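Ternville Youth Basketball - Spring and Summer Progress Report
Prepared for the Bralturau Fund
Thu 17 July

Registration closed with 190 players, up from last season. We had planned for fewer, and the under-12 group is the reason for the difference. Thirteen teams are now playing, with one more practicing but not yet entered in the league. Girls' numbers are still low in the oldest age group and we have not solved that.

Games started in April at the Zúñiga gym. We have played 27 dates so far. Two were lost to a problem with the scoreboard wiring and were made up on weekday evenings. The second court was not available until May, so the younger teams had shorter practices than we promised in the application. They are now on the full schedule.

Coaching. Facundo Quiroga ran the coach training in two parts, one on teaching footwork and passing, the other on first aid and concussion rules. All head coaches finished both parts. Assistants have finished the first aid part only - the rest will be done before fall. Several coaches asked for more on zone defense, and he is adding a session.
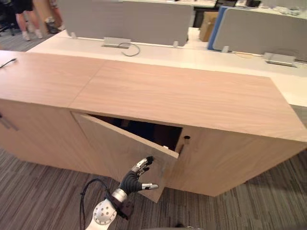
Wood-finish cabinet with the middle door partly open.

Travel. The Zavton tournament cost more than budgeted. The bus company raised its rate after we booked, and we paid the difference out of concession money. No grant funds were moved between lines. Our older boys went out in the second round and the under-14 girls reached the semifinal.

Fees. We granted every fee waiver that was requested. The form is now one page and families can hand it in at the gym. Some families still paid late, mostly over confusion about the due date, which was printed wrong on the first flyer.

Referees remain the weak spot. We pay on the day and still come up short on Saturday mornings. Ignacio Henríquez is setting up a class for high school students who want to be certified, with the first group to start in August. If it fills, we will not need to bring in officials from out of town for the fall.

Spending is on track except for travel. The second payment has been received. The next report will cover the summer league and the referee class, with final figures for uniforms.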